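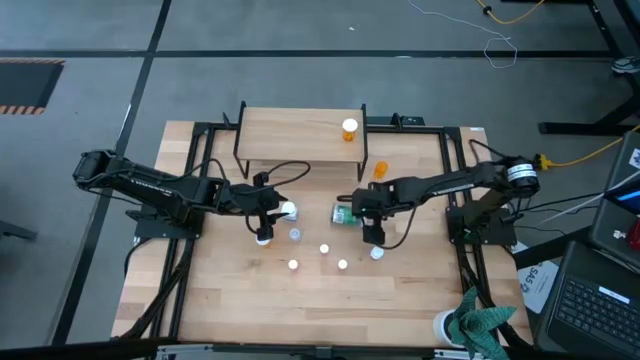 7. When the left arm stops in the middle of a cap job

I've had this one more than any other fault on the Wavico two-arm table, so it gets its own section. The arm is working through the bottles and caps, and then it just quits with the gripper down low and error 1164 in the Histel log. The right arm usually keeps holding its pose, which makes the whole thing look calmer than it is – both arms still have power, and either one can move!

CAUTION: Keep your hands out from between the grippers until you've finished step 3. I once reached in to save a cap and got a good pinch across two knuckles.

1. Press the stop button. Don't use the pause key in Histel for this, as pause leaves the motors live.

2. Put one hand under the upper link of the stopped arm, then switch off motor power. The arm will sag the moment the power drops. Do the other arm the same way (get a second person if you can).

3. Wait 20 seconds for the drives to drain. The lights on the power box should all be out.

4. Clear the middle of the table. Take away any loose caps and any bottle lying on its side, and check under the raised shelf too. If a cap is still in the fingertips, ease them open by hand and let it drop. Please don't pull on the cap.

5. Follow the cable from the gripper back to the base. What you're hunting for is a loop that has slid down and snagged on a joint or got caught under the rail. On my table that was the cause nearly every time. Lift the loop clear and clip it back with some slack.

6. Push the gripper plug in at the wrist until it clicks.

7. Power up, run Home on the left arm first, then the right.

Note: If you get 1391 in place of 1164, the cable is probably fine and the gripper thinks it's still squeezing something. Wipe the fingertips, load the Muditz profile again and run the open/close test before you home anything.

If 1164 comes back on the very next run, swap in the spare Dogbe cable and leave the old one off the table. I kept mine "just in case" and ended up plugging it back in by mistake a week later.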